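Store Fit-Out Guide / Display & Shelving
30th August - Ecaterina Gavrilă

Section 4. Setting up a wire display rack against a lettered wall

This section covers placing and stocking a white wire rack in a unit with an open ceiling and large painted or mounted wall lettering. Read Section 3 (floor checks) first. Part names are those on the Dakholm packing list.

4.1 Before you start

1. Check that the wall is finished and the lettering has cured. Allow 2 days after the last coat.
2. Mark the floor line with low-tack tape. The back feet of the rack go 30 mm from the wall.
3. Stand at the shop entrance and look at the lettering. The large black letters should sit clear of the rack. Smaller characters under them may come close to the top shelf - this is acceptable if the sign owner has signed the layout sheet. 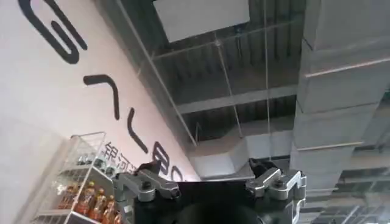 4.2 Placing the rack

1. Carry the rack upright with one person at each end. Do not drag it.
2. Set the back feet on the tape and lower the front feet.
3. Turn the leveling feet by hand until the rack stops rocking, then tighten the lock nuts.
4. Fit the wall strap to the top rear rail. Keep the strap fixing off the lettering.

CAUTION: Do not tie the rack to anything overhead. Cables and beams in an open ceiling are not anchor points, even for a short time while you level the feet.

4.3 Overhead check

Look up along the wall from the rack position. Note any hanging cable on the layout sheet and keep header cards and tall signs away from it. Where there is a skylight or ceiling panel, check for glare on the shelf fronts in the morning and again in the afternoon. At Lirnthorpe we had to move the header card twice because this was skipped.
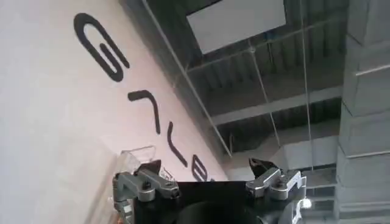 Fig. 4-2. Wall lettering and open ceiling, with metal decking, beams and hanging cables.

4.4 Stocking with bottled drinks

1. Fit the wire guard rails before any stock goes on.
2. Load the bottom tier first and work up.
3. Keep one kind of drink to a row. Amber tea-colored bottles go side by side on the middle tier, with dark bottles on the tier over them.
4. Turn each label to the front.
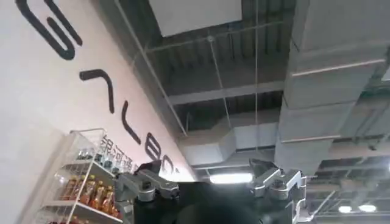
5. Leave a finger's width between the caps and the tier above so that customers can lift a bottle out without tipping it.

NOTE: The load limit is 37 kg per tier. If the rack leans after loading, take the stock off before you adjust the feet.

Spare feet and straps are ordered as kit 205. Send completed layout sheets to Reece Hulme. The price strips are covered in Section 5.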